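Frerichs Tullel reading lamp

We've stocked the Tullel since October and it's still the lamp we take home when we're allowed to borrow one. It's a tall reading lamp with a dimmer you can find in the dark, and the light is lovely: warm, even and kind to tired eyes. Frerichs make it at their Tastham workshop, and spares are easy to get.

Height 428 mm to the joint, flex 2 m, weight 5 kg. The base is heavier than you'd expect, so a nudge from an elbow won't send it over.
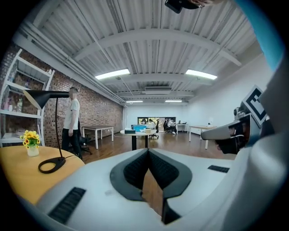 The dimmer has 19 steps, which sounds like far too many until you've used it for a week. The lowest is just enough to find your glasses by, and the top one will do for sewing or fiddly repairs. It remembers your last setting too!

Bulbs are ordinary screw-in LEDs. Guter's soft white is our favourite, though any dimmable one will fit.
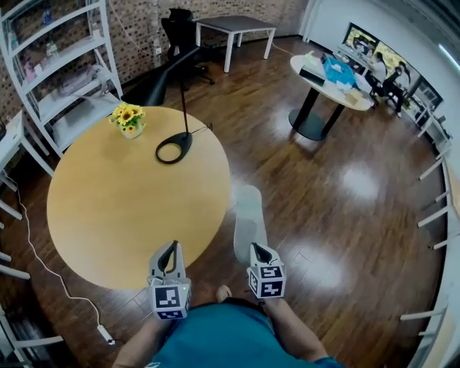 Where to put it is half the fun. We like a lamp slightly behind the shoulder for books and off to one side for writing. A round table suits it very well, and a looped base like the black one near the sunflowers still leaves room for a small pot of flowers (and your tea). Wipe the arm with a dry cloth and leave the joint alone, as it needs no oil.

Page updated July 27, 2019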